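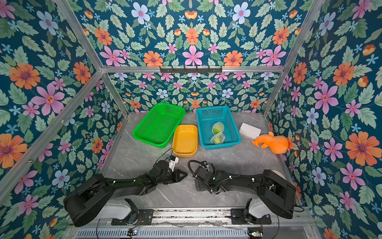
Nudovgate is a small school of plant drawing and pattern in the town of Ostel. We teach adults and older children to look at plants with patience, to draw them from life, and later to bring these drawings into a pattern that can repeat over a wall or a piece of cloth. The two halves of this work need each other. A wall of large orange flowers with purple centres on deep teal-blue, with pink and pale blue ones between them and serrated green leaves, looks very rich at first view, but the person who draws such a thing must decide where each flower stands and where it comes again. We like this kind of decision very much, and we spend many evenings on it.

The school began with one weekly class of 13 people in a rented room over the old post office. Everybody brought own paper and own pencils, and the plants came from the river bank. After the second winter there was a waiting list, and we moved to the ground floor of the Kinnunen building, where we are still today. It has good light from the north side and a long sink, and the yard behind it was given to us for growing.

Our teaching

We have seven teachers. Each of them also works as a practising artist, two in printmaking and the others in drawing or textile. The groups are kept small so that the teacher can sit down next to every student during one lesson. In this year 109 students are registered with us, from the age of fourteen and up. We do not ask for a portfolio.

A beginner starts with a single leaf. It is drawn in pencil at natural size, first the outline and the main vein, then the edge, then the light. Some students find this slow. Colour comes in the second term, and the repeat pattern in the third. In the third term we use tracing paper, scissors and much tape before anybody is permitted to use a computer. 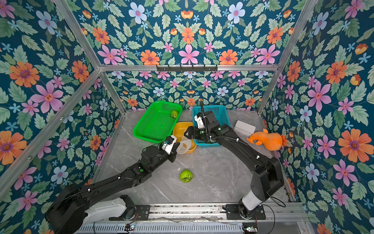 After the third term the student may continue with Gusora, our open workshop, which runs in the afternoon and again from six o'clock. Gusora has no fixed programme. Students bring their own project and ask for help when they need it. Many bird drawings have also been made there, although our name speaks only about plants, and we are happy with this.

The yard and the collection

In the yard we grow plants chosen for their form: teasel, hellebore, several kinds of fern, and a quince which gives fruit only when it wants. Students may cut from the beds, but from the ferns only with permission of a teacher.

Indoors we keep a study collection of 1560 pressed plants. Most were collected in the meadows and wet woods near Ostel, and every sheet carries the place and the month of finding. The collection can be used during all classes. Sheets may be photographed, but they do not leave the building.

Each July the students show their work in the corridor and in the big room. There is no prize and no jury. Every student chooses one finished drawing and one unfinished, and the two are hung side by side.

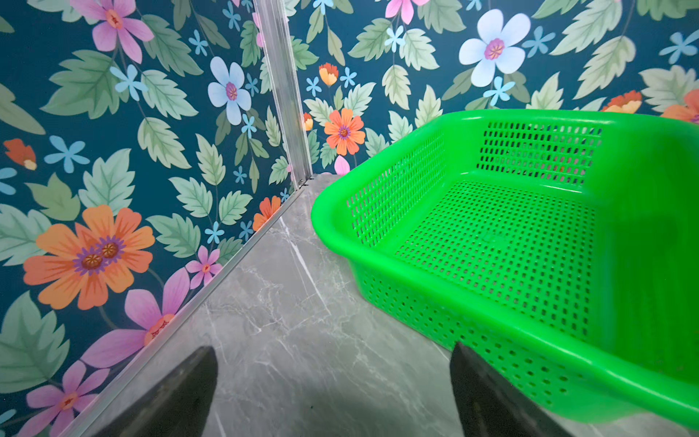

Can I join a class in the middle of the term?

It depends on the class. In the beginners' class you can join until the third week, and the teacher will give you the missed exercises to do at home. For the pattern class you must wait until the next term, as the work is built step by step. Gusora is open at any time to those who have finished the third term.

Visiting us

The door is open from ten in the morning during term. Please ring the lower bell, the upper one belongs to our neighbours. If you wish to see the pressed plants, write to the office a few days before, and we will put out the boxes for you.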